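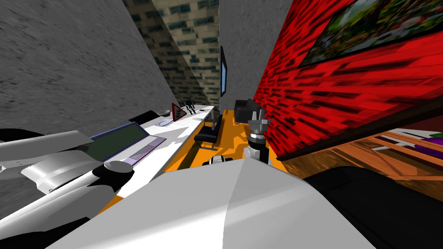
Rendered view, looking down toward an orange floor

Search this site Enter keyword Go

About Adley Weaving School

Print this page | E-mail this page

We teach handweaving in Clevgate, at 3248 Cudar Road, up the stairs over the old seed store. People come to us to make a first scarf, or to get a grandmother's loom working again, or because they saw a coverlet in a museum and couldn't stop thinking about it. We love all of those reasons. If you've never touched a loom in your life, you are very welcome, and you'll be in good company, as most of our students start from zero.

The school grew out of a Saturday group that met to share one big floor loom and a lot of opinions. The loom was a four-shaft Siregar, built for rugs, heavy as a piano and just as hard to get around a corner. It's still with us and it's still the one everybody wants! The beater has a lovely solid thump that you can hear from the street when the windows are open. We have 37 looms today, counting the little table looms that go out on loan, but the Siregar is where our rug students end up sooner or later.

What we teach

Beginning Weaving runs for eight weeks and covers the whole job, start to finish. You plan a project, wind a warp, dress the loom, weave, fix your mistakes, cut off and wash. We don't hand you a loom that's already set up. Threading is slow work the first time, and you will get a thread crossed somewhere (we still do), but once you've done it yourself the loom stops being a mystery and you can go home and do it again.

After that, it opens up. Twills are usually next, and they're a joy: the same threading can give you plain diagonals, zigzags or diamonds depending only on the order you press the treadles. Then there's overshot, which is the pattern weave in a lot of old American coverlets, and summer-and-winter, with its light side and its dark side. Our rug class works mostly in wool on a linen warp. The tapestry class moves at its own very gentle speed, and some students have been working on the same piece since they signed up.

We also run a dye week every July, outdoors, in the yard behind the building. Madder, weld, indigo, walnut hulls, onion skins if people remember to save them. Indigo day is the one to be there for. The yarn comes up out of the vat a strange yellow-green and turns blue in the air while you hold it, and grown adults shout every single time.
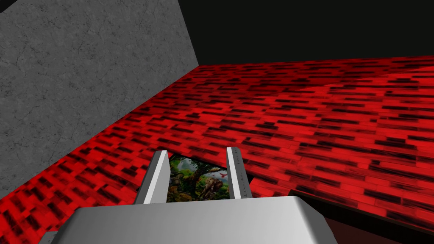 Yarn for class projects is included in the fee, and we keep 110 colors of wool on the shelves so you can really play. Our wool comes from two mills we've bought from for years. It's a bit grittier than what you may be used to from knitting shops, with some lanolin left in, and it blooms beautifully in the first wash. Cotton and linen are on the lower shelves by the sinks. Please ask before cutting from the cones with a blue tag, those are set aside for somebody's warp.

How we like to teach

Classes are small and pretty noisy. We'd sooner sit down next to you and look at your cloth than lecture from the front. Sampling is a big part of it: every student weaves a sampler before the main project, and we keep a piece of each one in the sample drawers with the draft pinned to it. Those drawers may be the best thing we own. There are more than 700 samples in there now, going back to the Saturday group, including some truly odd color choices that turned out gorgeous. Students can go through them whenever the studio is open. Just put them back in the right drawer, please.

Children are welcome from age nine in the frame loom class, and from twelve on the floor looms, if their feet reach the treadles.

Loans and repairs

Table looms can be borrowed by anyone who has finished the beginning class. A loan runs for two months and can be extended if there's no waiting list. We also look over older looms that have been sitting in barns and attics. Bring photos first, and measure the width of the reed if there still is one. Missing heddles and frayed tie-ups are easy. A warped beam is harder, but ask us anyway, we enjoy a puzzle.

Visiting

Come up and see us during open studio hours. There's a bell at the foot of the stairs, and you may have to ring twice if the Siregar is going. Parking is on the Cudar Road side, next to the loading dock. The class list and sign-up form are on the Classes page.

Page last updated 1 December 2020

Print this page | E-mail this page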